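Home | Products | Support | Newsroom | Contact

Zustach Releases Firmware 4 for Flekholm Home Routers

BOUZID — Zustach has released version 4 of the firmware for its Flekholm line of home routers. The update adds a separate guest network with its own schedule, changes the way the router handles DNS requests, and fixes a fault that made some units drop their wireless signal after a long period without a restart.

The release is free to all registered owners. It can be installed from the router's admin page under System, then Updates. Owners who have automatic updates turned on will receive it in stages through August. The company expects the download and restart to take less than ten minutes on most connections.

"The guest network was the thing people wrote to us about most," said Meifang Fang, head of router software at Zustach. "They wanted to give a visitor a password on Saturday and have it stop working on Sunday night without having to remember to change it. They can now set that up on one screen." 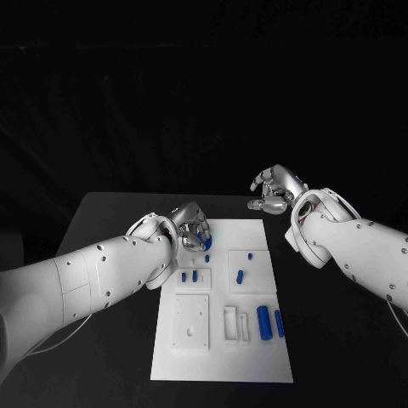 Alistair Cowie

The new firmware was tested in 315 homes before release. Testers sent in 1165 reports during that period, most of them concerning the layout of the admin page on phones. That page has been redrawn, and the wireless, DNS and port forwarding settings are now grouped under a single Network heading.

DNS settings can now be entered for each device as well as for the whole router. A television can use one DNS server while laptops on the same network use another. Settings entered under earlier firmware will carry over, but owners who run custom startup scripts should save a copy first — scripts are cleared during the install and have to be pasted back in.

The update does not support the first Flekholm model, sold under the Jalton name. Those routers will keep getting security fixes on their current firmware.

Full release notes and a setup guide are in the Support section of the Zustach website. Owners who need to return to the earlier version can download it from the same page.

Filed under: Firmware & Updates, Home Networking

Comments (3)

dpk_west
Installed last night, went fine. The guest schedule is under Wireless, took me a minute to find it.

Lorna T.
Does the per-device DNS work if the device has a static IP? Mine ignores it.

oldcoax
Lorna, you have to add the device by MAC address first. Then restart the router, saving the page isn't enough.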